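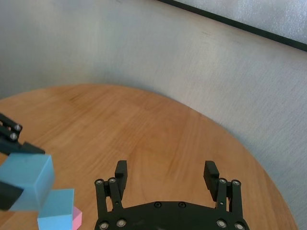 Last revised 27 April 2020. Answers apply to all oil and hardwax finishes supplied by Cumstead, unless a product sheet states otherwise.

## Choosing a finish

**Which finish should I use on a dining table?**
Hardwax oil, in two thin coats. Plain oil is easier to patch but marks sooner under hot dishes and spilt drinks. Varnish resists water better, although a damaged area usually has to be sanded back across the whole top.

**Will oil change the colour of the wood?**
Yes. Clear oil darkens most timbers and makes pale ones look warmer. Wipe a bare offcut with white spirit for a fair idea of the final shade. Skadotside Natural contains a small amount of white pigment and keeps the change to a minimum.

**Can I put oil over old varnish?**
No. Oil has to soak into bare wood. Remove the varnish first, then sand to 120 grit and finish at 150. Going finer than 180 closes the surface and the oil will not take evenly.

## Applying it

**How much do I need?**
One 700 ml tin covers 16 square metres in a single coat on smooth, close-grained timber. Allow more for end grain and for anything open-pored, such as oak or ash.

**How long between coats?**
Leave at least 7 hours at normal room temperature. In a cold or damp room, leave it overnight. If the surface drags under a dry cloth it is not ready.

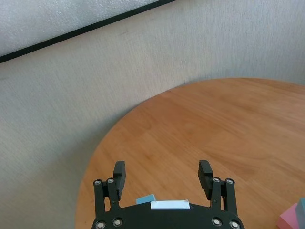
**The surface is still sticky the next day. What went wrong?**
Too much was left on. Excess oil must be wiped off within 15 minutes. Rub the sticky area with a cloth dampened with fresh oil, wait a few minutes, then wipe dry. If that fails, use white spirit and a white pad — never a green one, which scratches.

**How should I get rid of used cloths?**
Oily cloths can catch fire without a flame. Lay them flat outdoors to dry, or soak them in water and seal them in a metal tin.

## Care and repair

**How do I remove a white ring?**
Try a little maintenance oil on a soft cloth, following the grain. Leave it for a day before judging the result. Black rings are iron stains and need oxalic acid, followed by re-oiling.

**How often should I re-oil?**
Once a year for a table in daily use. Garden furniture needs it in spring and again in August.

**Can I use ordinary kitchen spray?**
No. Use a damp cloth and a drop of washing-up liquid.

Technical questions not covered here go to Renata Głowacki. Please quote the batch number on the base of the tin.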